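Notebook, September, match data bench

Spent most of the morning on the defensive midfielder question again (yes, again). I want a number for "shields the back four" that isn't just tackles, because tackles mostly tell you who plays for a team that never has the ball. So I pulled the Futa season file, threw out the cup games, and kept anyone with over 18 starts in front of the defense.

First try was interceptions per opponent pass in the middle third. Looked great for ten minutes! Then I noticed the Dunix holding player came out near the bottom, and I've watched that guy all year and he's terrific. He just stands in the right spot, so the pass never gets played.

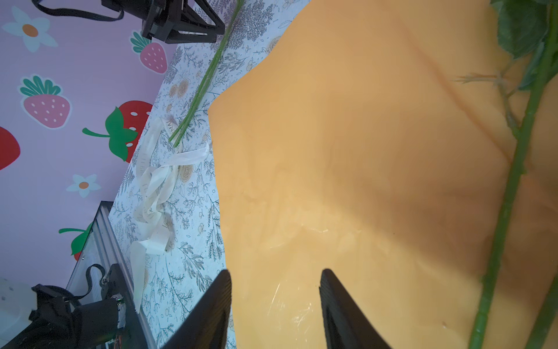
Why not count the passes that go backward when he's nearby, came the reply in the group thread, and then a second one: you already have his position, so use it. Fair enough. Reran it that way, with a 5 yard circle around the player, and Dunix shot up the list. Purach's pair dropped a lot, which I did not see coming. They press high and leave a big hole behind them, so maybe it's right.

Still not happy with restarts. Throw-ins go backward all the time and that has nothing to do with anybody's marking. Took them out and the order at the top barely moved, so I'm leaving them out for good.
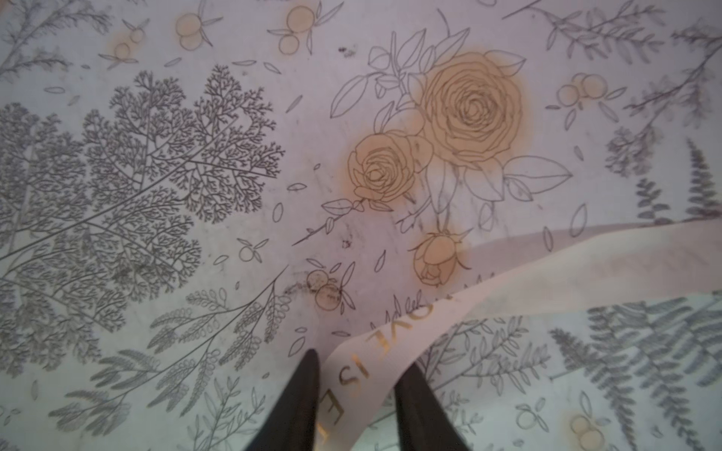 Afternoon: the Shokri problem

Shokri play two holding midfielders who swap sides constantly, and the tracking file mixes up their shirt numbers after nearly every corner. I went through the first half by hand up to minute 69 of the tape (the clock on it starts early, don't ask) and fixed 2 swaps that were wrecking the averages. My eyes hurt.

With the fix in, the taller one looks like a proper old-school destroyer and the other one is more of a passer who happens to stand deep.
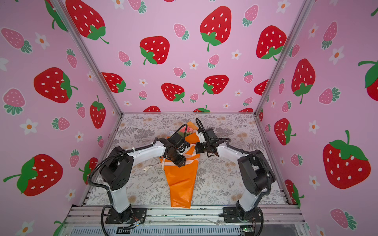 I'd have said it was the other way around from watching on TV, so I want to check the second half before I go telling people. Also need to try a wider circle, and ask whoever made the Futa file what the blank rows are. Coffee first.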